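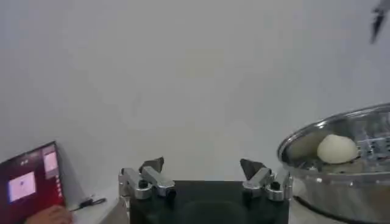 *Figure 1. Gripper open beside the steamer pot, one bun on the tray.*

## 4. Kitchen task: moving a steamed bun

The brief from Vutis asked whether a two-finger gripper could take over small serving jobs in the Gastdale canteen. We chose steamed buns as the test item. A bun is soft, has no edges to hold and marks easily, and the pot rim limits the angles from which the fingers can reach it.

### 4.1 Method

Each trial started with the fingers open. The arm had to clear the rim, close on the bun, lift it and set it down on a plate. Control ran on the Plosora software with its default grip settings, apart from closing force, which we lowered in 4 steps. A trial was stopped if it took longer than a member of canteen staff would reasonably wait.

### 4.2 Observations

- At the highest force the tips left dents in the bun.
- At the lowest force the bun slipped during the lift.
- The middle settings worked when the bun was well away from the side of the pot. Close to the side, one finger touched the metal first.

### 4.3 Cost

The Lamptey fingertip set was quoted at 1,995 against a budget of up to 2,000, which left nothing for softer pads. We would fit those before repeating the task. With the present tips the job still needs a person with tongs.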